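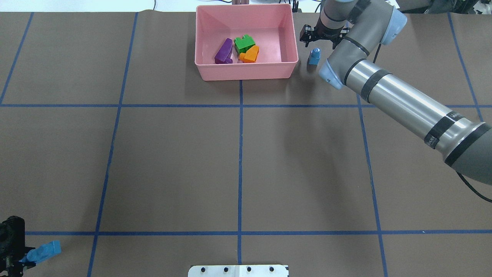 Fig. 4. Table papered and taped into cells, bin near the top.

6 min read

Section 4. Marking out the swap table

Do this before the doors open. Takes longer than you think, so start at 8:15 if doors are at 10. You need the paper roll, low-tack tape, scissors, the Flidden label printer and a damp cloth. Sections 1 to 3 cover the booking sheet and the float, skip them if Lilla Tóth has already been through those with you.

1. Wipe the table. Let it dry fully or the paper ripples.

2. Roll the paper out lengthwise. Tuck the ends under and tape from below. Heavy paper only, the thin stuff tears when people drag boxes over it.

3. Tape the long lines first, one side to the other. Then the cross lines. Press down hard where they meet.

Note: lines do not have to be perfect. Slanted is fine. Cells should be big enough for a medium board game lid.

4. Label each cell with its age band or type. Building toys, puzzles, dolls and figures, vehicles, books. Print labels at size 2, anything smaller and parents can't read it from the line.

5. Put one bin out for loose pieces. Odd blocks, single wheels, doll shoes. It stays on the table all day, don't let it go under.

CAUTION: No button batteries in the loose bin. Ever. Hand them to whoever is on the desk and they go in the lidded tin.

6. Load the Orkik app on the desk tablet and open a new event. Name it with month and hall, e.g. February Szabó Hall. If it asks to merge with the last event say NO. Margit Tóth said yes once and we spent the evening pulling two lists apart.

7. Set the item limit. Default is 500 and that is to low for the spring swap, set it to 820. Tap Save twice — the first tap only closes the keyboard.

8. Test one tag. Scan it in, scan it out, check the credit shows. If the screen stays gray, close the app and type the desk code, 2528, when it comes back.

Note: tags starting with 174 are old stock from the Gretance sets. They scan but give no credit. Peel and retag.

During the day

- Refill from the back, never over people's heads.
- Anything cracked or sharp comes off the table right away. Repair box, blue sticker.
- Soft toys stay on the rail. Not the table.
- Tape lifting at a corner? New peice over the top, don't peel the old one with stuff on it.

CAUTION: Keep the walkway side clear of bags. Strollers need to get by.

Packing up

9. Close the event in Orkik before you move anything. It won't count returns after that so get the last ones in first.

10. Peel the tape slowly, low angle. Paper can be reused up to 3 times if it's clean. Roll it with the marked side in.

11. Sort the loose bin. Matched pieces go back in their sets, the rest to Ilona Kovács for the craft shelf.

12. Hall key to Sándor Oláh. If he's gone already, Kosmas Galanis has the spare.

Problems with the printer — see section 7.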